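Segment Boundaries in the Cup Task

30 Mar 2023

The labeling tool used at Dirkdale has now been revised for the fourth time, and I wish to record what changed and what remains open.

Until February, the tool cut each recording wherever the gripper width crossed a fixed threshold. The method served well for rigid parts. Paper cups give way under the jaws, and the width signal drifts while the cup is held. The old code read that drift as a release and split one grasp into several short segments, which the planner then treated as separate actions.

The revised version requires the width to remain past the threshold for 30 consecutive samples before a boundary is written. It also compares the result with the wrist velocity. Akinyi Langat reviewed 100 segments by hand and found 4 that still required correction, all of them at the moment a cup meets the stack.

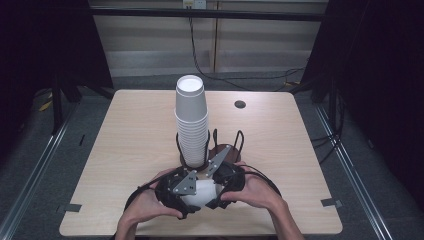 Cup task: a single cup held in the hand-held gripper, with the nested stack in its wire holder.

The remaining errors concern timestamps. The width log and the video are written by different processes, and the Zurkent exporter rounds both before they are merged. A change to the exporter has been submitted. The full set of 3000 segments will be processed again once it has been accepted, and the threshold file will be kept under version control from that point on.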